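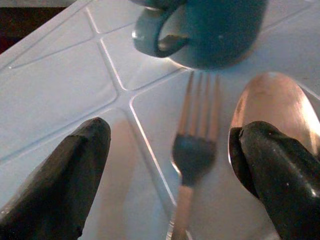

Week 3: Can a robot clear the table yet?

Course: Machines and Everyday Work
Instructor: Geum-ok Bae
Reading before class: Hinds, chapter on kitchen tasks (course reader, page 206)

1. Why cutlery is hard

A fork lies almost flat on the table. There is very little height for a gripper to close on, and the fingers have to come down close to the surface without pushing into it. Shiny metal makes things worse. It picks up the colors of whatever is near it, so a camera may misjudge where the edge of a spoon is. When two pieces lie close together, a thick finger can land on one while reaching for the other.

A mug is easier to find and easier to hold. The handle still matters if the mug has to be hung up or passed to a person.

2. What counts as "done"

Keith Hinds separates three levels, and we will use his terms all semester.

Pick: the object leaves the table in the gripper.
Place: it ends up where it was meant to go.
Chore: the whole table is cleared, with no person stepping in.

Most published videos show the first level. A chore is a long string of picks and places, and one miss can spoil the rest. Suppose a robot gets each pick right 95 percent of the time. Over 21 objects, it will finish without a miss only about one time in three.

3. Ordinary clutter

A lab test often starts with one object on a bare table. Homes have cables, packages and things that belong somewhere else. The robot has to decide what to leave alone before it decides what to lift.

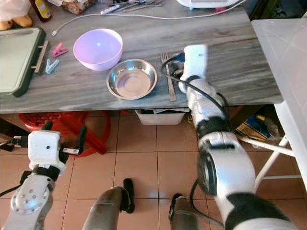
Figure 2. Two arms at a table with bowls, a fork, a cutting board and two clothespins.

Note the bowls in Figure 2. A rim gives a gripper something to pinch, but plastic and steel need different amounts of force.

4. For discussion

Would you accept a robot that clears a table slowly if you never had to watch it?
Which items in your own kitchen would you keep away from it?

Written answers, 200 words each, are due at the start of the next class.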